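Torkulero build, step 4: hanging the baskets

Cut the power before you reach inside. Loosen the T-nuts on the back rail, set the white basket at the center and tighten both ends. Clamp the black basket to the diagonal beam on the left wall.

Run each arm slowly through its full reach and watch the cable conduit above the wrist.
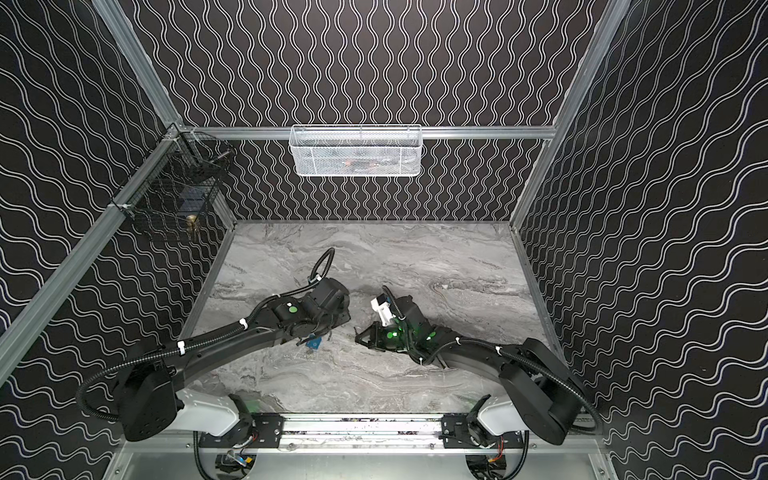
If the conduit touches a basket, move the basket up 2 inches and try again. Recheck the clamp after about 3 hours of running.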